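**Skidwood is hiring: computer teardown and refurbishing technician (part-time, Emmont)**

Skidwood takes in retired office computers, sorts them, and gets the usable ones ready for resale. We have an opening at our Emmont shop for one bench technician, four days a week, starting in February.

Most of what you will work on is desktop towers. Last year 2,330 of them came through the door and 2,278 were either rebuilt or stripped for parts. The rest are still on the shelves, and a new load from Zou arrives soon.

On a normal day you will:

- open cases and check the power supply, memory and processor
- pull hard drives and log the serial numbers
- reseat or replace SATA and power cables
- clean out dust and close the case up again
- sort bare metal, boards and cable into the right bins 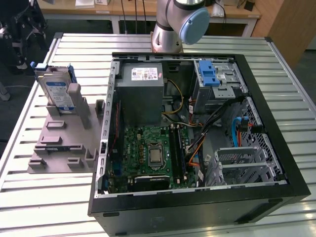

You don't need a certificate. You do need to know your way around the inside of a tower, tell a memory slot from an expansion slot, and keep your screws together. Drives are handled under our Skeltano checklist, which we will teach you in the first week. No drive leaves the building until its line on the checklist is signed.

The work is done standing, mostly at a table, and some lifting is involved. The shop can be loud when the shredder is running. We supply gloves, ear protection, wrist straps and hand tools. Bring your own drivers if you prefer them.

Shifts start at 7:30 a.m. There is a paid trial day before we make an offer, and a $200 boot allowance once you are hired.

To apply, drop off a resume at the front counter or mail it to the Emmont shop. Include a few lines on the last computer you took apart and what was wrong with it. We read applications every Monday until the job is filled.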